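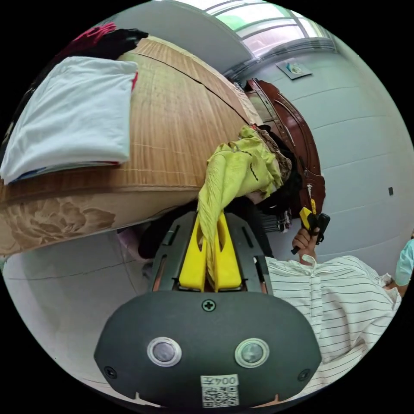
Crinkled cotton look, bedroom, Dullthorpe

Tips > Laundry > Bedding > Crinkle Fabrics

I love crinkle bedding! It forgives everything - no iron, no folding board, no fuss. Wash it cool with like colors, give it one good shake at the door, and hang it over a rail with plenty of slack. Pulling it tight flattens the texture, and that takes a wash or two to come back.
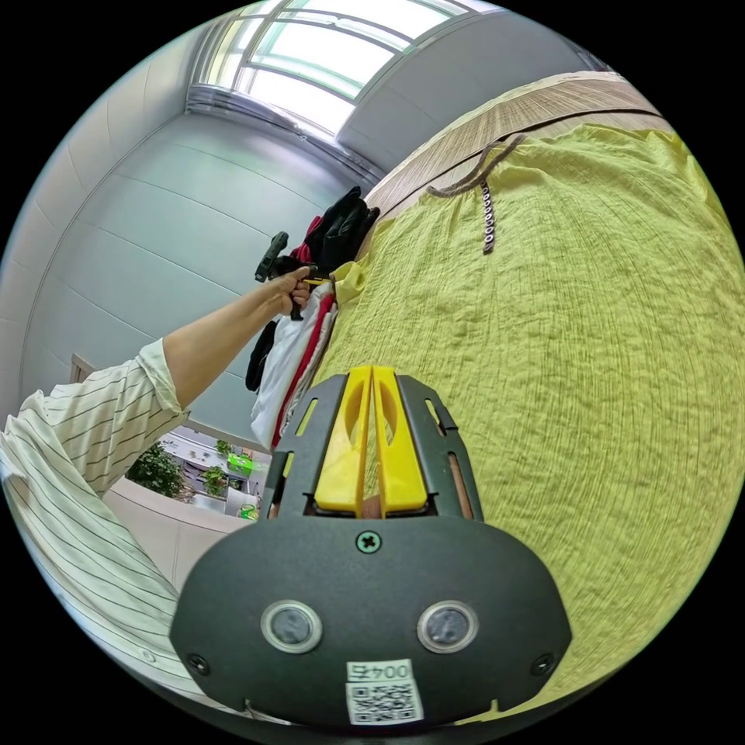 Page last changed 13 December 2021 by Merike Vanags

Yellow-greens fade fast in a sunny window, so turn the cover end for end every October (mine has kept its color beautifully). For storage, roll it loosely in an old pillowcase - 2 covers fit in one! And skip the softener, please. Half a cup of white vinegar in the rinse does a lovely job.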